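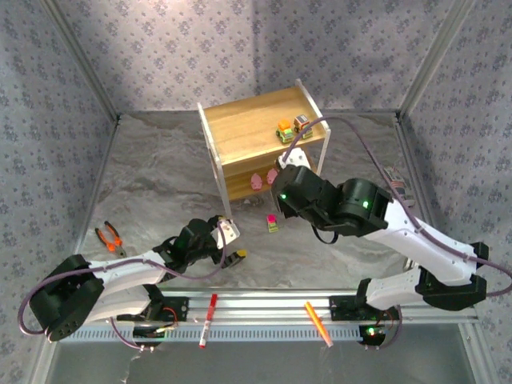
Two arms on one rail, with the toy shelf between them. Pliers stay within reach.

Workshop Tips: Comparing Grippers on a Small Bench

Use the same objects for every gripper. Small toys do well. Pigs are round and awkward, toy trucks have corners, and a block toy gives you flat sides. Put some on top of a shelf and some in the lower compartment. A gripper that does fine from above may hit the side panel when it has to reach in.

Run each gripper 60 times before you change anything. We gave the Grostel fingers 90 tries because the first set was spoiled by a slipping screw. Write down drops and bumps separately -- they have different fixes.

Leave slack in the cable. Move the arm by hand to its farthest reach, with the power off, and watch the loop. If it pulls tight at the wrist, it will pull tight in a run.

Hang cloth around the bench if you use a camera. Keep the same cloth up for the whole comparison. We swapped ours once in November and had to throw out 187 runs.

Mark finger edges with a bright color. It is easier to see in playback which side touched first.

Check the bracket screws every morning. The Zoltgate controller will not tell you that a mount is loose. The Perrin one stops with an error, but the error says only "joint."

Keep pens near the rail for marking start positions, and wipe off old marks before the next gripper goes on.

Last updated March 27, 2024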